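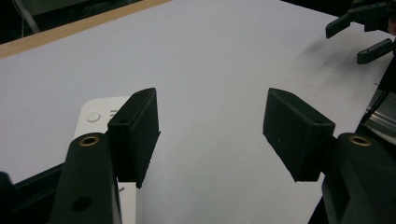
Bench Assistant, part-time — Zundley

Sekar is hiring a bench assistant for its small electronics returns room in Zundley. The job is table work: unpacking returned household devices, wiping them down, checking that buttons press and slots are clear, and boxing them for the Kornmont warehouse.

Hours are 14 a week, mornings only. You will be seated for most of the shift. No experience is needed, but you should be comfortable with small parts and able to keep a work surface clear. Training is paid.

To apply, send a short note and your available start date to the Sekar front desk, Room 501, Stefanou Building. Quote job number 624. Applications close 23/02/2025.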